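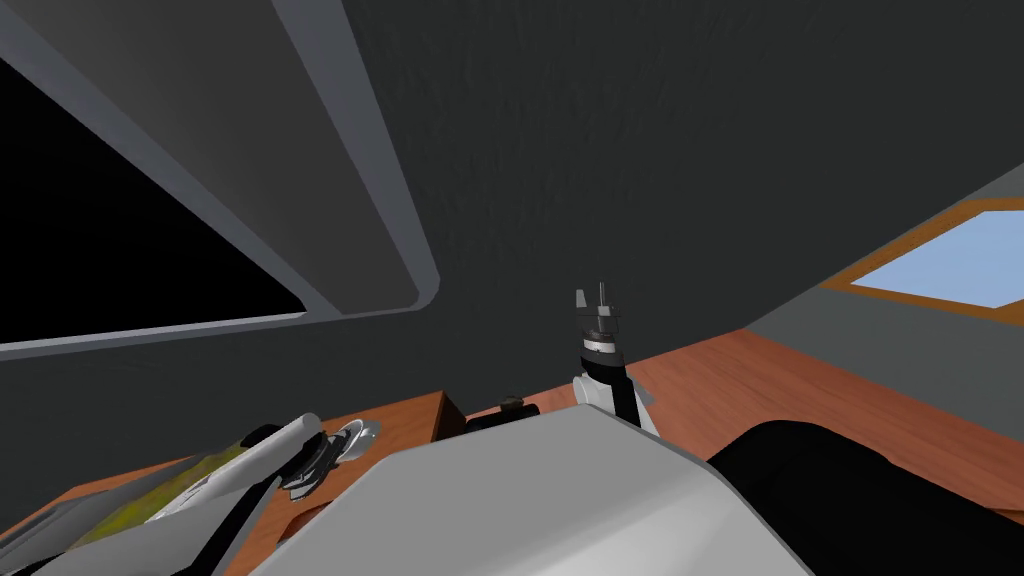 4.2 What changed for bench staff

By Maham Bangash and Iason Spanos
Mon 4 November

Print this page | E-mail this page

The Sudby site packs and labels small parts for mail order. Before September, each bench had two people on it, one picking and one checking. Under the new layout a two-armed robot does most of the picking and a single person looks after the bench. New tasks are tried in simulation first, and the staff who will work the bench are asked to watch those trials and comment on them. Figure 3 is a view from one of the simulated trials, with both arms over a wooden counter.

Figure 3. Simulated counter task, seen from low down. One arm points up with its gripper fingers slightly apart; the second reaches in from the lower left.

We interviewed 20 staff and read 388 entries in the shift log. The first thing people mentioned was pace. On the old benches the picker set the speed and the checker kept up, or said so. With the robot, the speed is set by the shift lead, and several workers said they no longer felt they could slow down for a few minutes after lunch. The company has since let bench staff change the speed themselves, within limits.

The second was talk. Two people at a bench chat, and a good deal of training used to happen that way. New starters at Sudby now spend their first two weeks on a manual bench at Skanmont before they move across. Halima Koech, a shift lead, told us the new starters were picking up the parts list well enough but didn't know who to ask when a label looked wrong.

Sore wrists and shoulders came up less often in the log than in the same period last year. We are careful with this result. Some of the heavier lines moved to another site in the same month, and the log depends on people bothering to fill it in.

Views on the simulated trials were mixed. Workers liked being asked early — one had a tray moved to the other side before the bench was built — but others found it hard to judge reach and elbow room from a screen. Most wanted a mock-up at full size as well. No one lost a job during the study, though four people changed shifts and two of them were unhappy about it.

Comments (3)

Tamsin Rewi: Did the manual benches get any slower once the experienced pairs were split up? We had that at Satti and it took months to sort out.

Iason Spanos: Yes, a little. It's in section 4.4.

Olesia Bondarchuk: I'd like to see the log form, if you can share it. Ours is too long and people skip half of it.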